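From: Povilas Mets
To: Urnetstead house list
Subject: Re: Plates for the shared kitchen, and the rack

On Wednesday, Dexter Okafor wrote:

> Two things before I put the order in. The old plates from the Pettigrew
> Street house are mostly chipped and I'd like to replace the lot with
> plain white ones. Does anyone object to large? The small ones never held
> a real supper.
>
> Second, Kenji wants the dish rack moved off the table and over by the
> sink. I don't mind either way but I'm not drilling anything.
>
> Dexter O.

Dexter,

Large is fine with me. I eat in the kitchen more than most of you and I have been using the big white ones since February. They stack well and they fit in the cupboard to the left of the stove if you take out the middle shelf, which I have done. The shelf is behind the door if anyone wants it back.
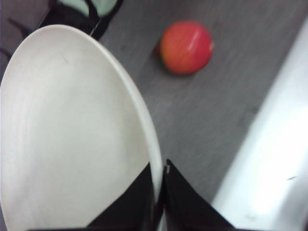 Plain white plates show wear sooner than patterned ones, and we should settle now how much of it we are willing to put up with. My own view is that a chip on the rim means the plate goes out and a mark on the face means it stays. By that rule the large plate on the gray surface, near the apple, stays, because all it has is one thin dark line on the upper part. I have had lines like that come off with baking soda and a damp cloth, left on for a few minutes and rubbed in circles. If it doesn't come off it is a scratch and you can still eat from it. Please don't use the steel wool. Amirhossein threw out the last pad of it and I would rather we didn't buy more.

On numbers, I would get 6 large plates and stop there. We have never had more than that many people sitting down at once, and when we had more the sink filled up and stayed full. Berna sells them singly, so we can add to them later and they will match. I would skip the Sisten set. It comes with bowls we don't need and the saucers have nowhere to go.

As for the rack, I would leave it on the table. Kenji is right that it takes up room, but the counter by the sink is narrow and whatever is parked there ends up with the cutting board leaning on it. The table is easy to wipe and the right side of it was never much use for eating anyway.
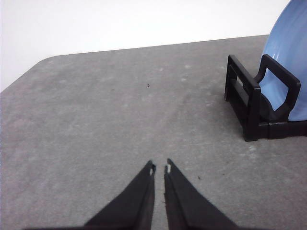
Does the black plastic rack need replacing along with the plates?

Not this year. It needs a scrub with hot water and vinegar once a month, mostly in the corners, and people need to empty it before they go to bed. I will take the first month. Dexter Brannigan said he would take the second, and after that we can go down the list on the fridge.

One more item while I am writing. Fruit left out on the table belongs to whoever gets to it first, unless it has a name on it. We agreed on that last fall and I have seen it argued again since. If you want to keep something, put it on your own shelf.

I will be in after 6 most evenings if you want to measure the cupboard before you order.

Povilas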